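Reading time: 5 minutes

This site uses cookies to remember your preferences. By continuing to browse you accept our use of cookies.

The score belongs in the archive

27th November

When the Birncombe Festival of Generative Music closed its doors in July, its organisers deposited 11 hours of recordings with the county sound archive. They did not deposit a single line of the programs that had produced them. The archive had not asked for any, and its deposit form has no field in which such a thing could be entered.

I wish to argue that this is a serious omission, and that institutions which fund or collect algorithmic music should correct it.

A recording of a generative piece preserves one outcome. Ruth Villca's Farina, performed on the second evening, draws its material from a table of 3,141 short phrases and decides, bar by bar, which of them may follow which. The performance lasted 12 minutes. Another performance the next night would have shared its rules and its character, and perhaps none of its melodies. To keep the recording alone is to keep one conversation and discard the language in which it was held.

The usual objection is practical. Programs depend on other programs, and these decay. Villca writes in Celex, a small composition language whose present version will not run pieces written for the one before it. An archivist may fairly ask what use there is in storing a file that no machine will open. 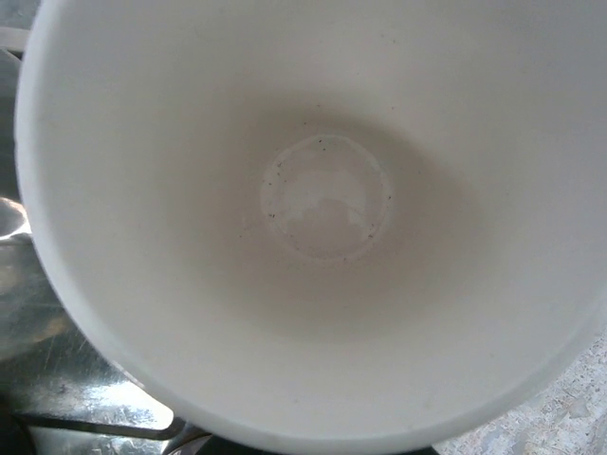

The objection proves less than it seems to. Early keyboard tablature was unreadable to most musicians for long periods, and it was kept all the same. A text file can be read by a patient person even when it cannot be run, and the rules of a piece can be rebuilt in another language by someone who understands them. Hemant Tripathi did precisely this with Vakport, an installation work whose original software had failed. He worked from a printed listing and five pages of the composer's notes. Scholars may dispute the result – I have doubts about his treatment of the tempo changes – but they are able to dispute it only because the listing survived.

A second objection comes from composers themselves. Some regard their code as a private workshop and would prefer it to remain closed. That wish deserves respect, and archives already have the means to honour it. Letters and sketches are routinely held under restriction for a term of years. The same terms could be offered for source code without any new policy being written.

What is required is modest. Funding bodies should make the deposit of source code, with a short written account of how it was run, a condition of any commission. Archives should add the missing field to their forms and train their staff to ask about it. Festivals should gather this material before the event, while the composer is still answering messages, as it is seldom recovered afterwards.

The Birncombe programs are presumably still on their authors' own computers. I would urge the archive to write to them this winter.

Comments (3)

pwhitlow
Agree on the principle, but a listing without the random seed won't give you back the night itself. Ask for the seed as well.

Marian K.
Our archive does accept code, although it goes under "miscellaneous papers" and I doubt any reader has ever found it there.

oldreed
I was at the Farina performance. The recording doesn't do the low end justice either.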